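Handheld gripper, tool B: pad slip and bad width readings
Notebook entry, May

Bench 2, started 9:40. Carrying on from the last entry, where the closing width on tool B stopped matching the calipers.

Symptom again, for anyone who skipped that page: on a pick and place of a cylinder, the recorded jaw width jumps while the part is held. The part hasn't changed size, so either the tracking is wrong or something between the finger and the part is moving. Last time I blamed the tracking and spent most of a day on it. I now think that was wasted.

Setup is the same as before. White tabletop, tool held by hand, recording through the Jarlow logger on the bench PC. Fingers are the green ones from the Dorus order. Logger settings copied from the last good run and not touched.

First thing today was a power cycle and a fresh zero with the jaws fully open, then closed on nothing, then open again. Open reading came back to the same value each time. Closed reading did not. Five closes, and the last two were clearly wider than the first three. Same hand, same squeeze as far as I can judge.

That already points away from the camera. If the tracking had drifted I would expect the open reading to drift with it.
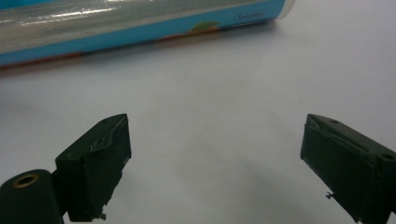

Next was approach and grasp on a long cylinder. I did these slowly, with a pause before closing so the start of each grasp is easy to find in the log. The jump shows up on some grasps and not others. When it happens it happens after contact, during the lift, never on the way in. I also felt it once through the handle, a small give and then the part settled a little lower in the jaws. I marked that one in the log by hand. The width trace has a step at the same point.

So the pads are creeping under load. The strip along the top edge of both fingers is frayed and lifting, and once an edge is up it can fold under when the jaw closes. Fold under and you get a wider closed reading. Slide under load and you get the step. Both symptoms, one cause. It also fits with the fault coming and going, which I could not explain with the tracking idea.

Things I checked so that the next person does not have to:

Trigger return. Free through the whole stroke, no sticking point. Worked it by hand with the logger off and then with it on.

Finger play. Pushed each finger sideways with the jaws open. Some movement on both, no more than tool A has.

Fasteners. All tight. I did not put thread lock on anything, so if these get changed later there is no need for heat.

Pins on the inner side of the fingers. They stick out a little on this tool. I thought the pad edge might be catching on one. Pressed the pad down by hand and worked the jaws, could not get it to catch. Leaving this open. I would still like to compare with the drawing.

Cable. Wiggled it at both ends during a recording. No dropouts.

11:15. Swapped to the older logger build to rule that out. Same step, same place in the lift. Went back to the current build.

Then a set of empty closes over the bare part of the table, nothing in the jaws, only looking for whether the closed reading repeats. I wanted this separate from the grasping runs because the part adds its own give and muddies the numbers. 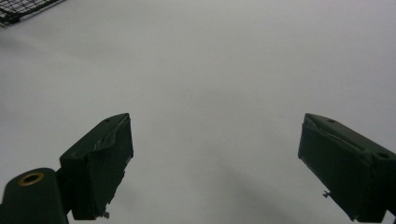 Result of the empty closes: the reading spreads out more the longer the set goes on. If I stop and smooth the pads flat with a thumb, it tightens up again for a while and then spreads. I did the smoothing twice to be sure and got the same pattern both times. This is good enough for me. Pads.

The log for the empty set is saved as run 509. The grasping set is in the same folder with the hand mark in the notes column.

What it means for data already recorded. This is the part I like least. Any recording made with tool B since the pads began to go has a width channel that can't be trusted during a lift. Position should be fine. I don't know the date the pads started to lift and there is nothing in the notebook about them before the last entry. The inspection line on the Latico check sheet only asks whether the fingers are "secure," and they are secure. You can tick that box with the padding hanging off.

I have put a hold on the tool B recordings in the shared folder by adding a text file at the top. Please leave it there. Do not delete any of the recordings. It may be possible to sort them by looking for the step, and I would like to try that before we redo anything.

Safety note, small but it should be written down. When the part dropped in the jaws my reaction was to squeeze harder and bring my other hand in underneath. That is fine with a light package at table height. It would be a bad habit with the same fingers on the arm. The Nyaga cell has the same finger type, and there the controller uses width to decide whether it has the part. A folded pad would read as a part held. Nothing has happened on that cell that I know of, but it should not run another unattended job until both pads have been looked at up close and the closed reading has been repeated. I have hung a tag on the cell and written the reason on it. Take the tag off only after the check.

1:30. Looked for replacement pad material. The roll in the drawer is the thin type, and I don't think it is what was on there originally. Putting thin stock on would change the closed zero and we would have a different problem with the same look. Ordered the thicker one instead. Tool B stays out of use until it arrives.

Plan for the refit:

Peel both pads, not only the worse one.
Clean the finger faces with alcohol and let them dry fully before anything goes on.
Cut the new strip a little short of the top edge so there is no lip to lift.
Leave it overnight before the first close.
Zero again, then 200 empty closes, logging the closed reading for every one.
Repeat the cylinder grasps with the same pause before closing.

If the 200 closes hold steady, tool B goes back into use. If they spread again then I was wrong about the pads and the pins are next.

Also to do: change the check sheet line so it asks about the pad edges by name, with a fingernail test along the top of each finger. And add a closed reading at the start and end of every recording. It costs a few seconds and we would have caught this much earlier.

Tool A checked before packing up. Pads flat, closed reading repeats across five closes. OK to use.

Bench PC left on, logs still copying at 4:50.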